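Carpeted Workshops: Frequently Asked Questions
Zikosdale Workspace Notes. Last updated January 22, 2026

Is carpet a sensible floor for a workshop?
We doubted it, and we still do on some days. Carpet is kind to a dropped part and kind to your knees. It also swallows small screws and holds on to metal shavings. If you drill or file indoors, choose a hard floor whatever the carpet salesman tells you.

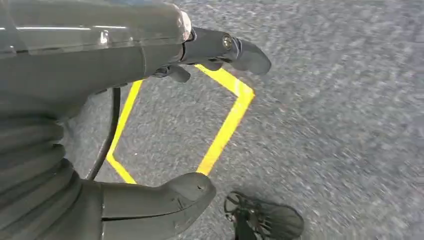
Gray carpet on the workshop floor

Do we need a stainless steel table?
You've probably been told that you do. Stainless wipes clean and shrugs off most solvents, but it shows glare under ceiling lights and it can mark a soft aluminum panel if there's grit trapped between the two. Our quotes ran from $498 to $1,151 and we couldn't find much to justify the top price. 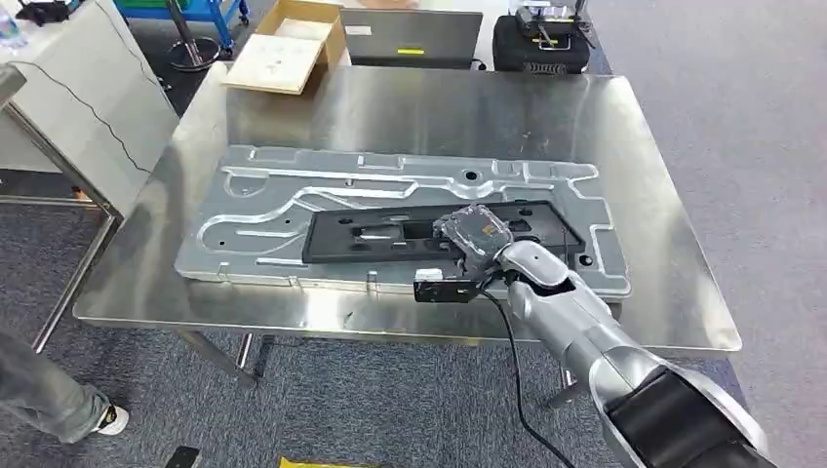 Wipe the top down before you lay a large stamped panel on it, and wipe the back of the panel too. Keep molded parts on a separate shelf until they're needed. A rubber mat helps, though the ones sold as "professional grade" looked to us like any other mat.

Does felt protect surfaces as well as people claim?
For a while. It picks up lint and scuffs, and then it needs replacing. Brush it every so often and don't pay extra for a thicker grade without trying a scrap first.

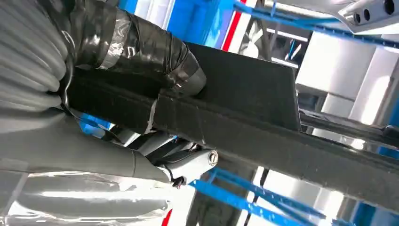

How long does floor tape last on carpet?
Less time than the label promises. Ours from May had lifted at the corners after 50 days. Vacuum first, press the tape down hard, and expect to redo the busy spots.

Are taped squares on the floor worth the trouble?
Only if everyone agrees what goes in them. Yellow outlines look organized – they don't put anything away. Mark the places where things keep drifting, leave the rest bare, and stand your shelving before you tape.
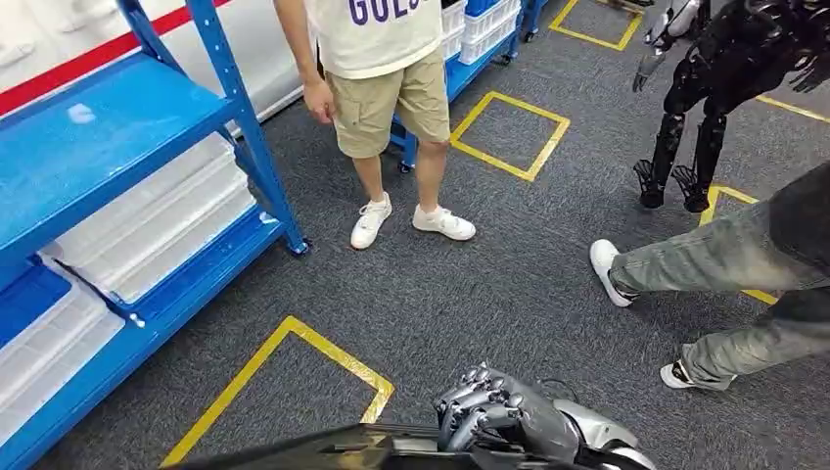

Senad Dimitriou wrote in to say we're too hard on the tape. His squares at Gratham have stayed put through a whole winter, and he thinks our carpet pile is simply too deep. He may be right, but we'd like to see them after a second one.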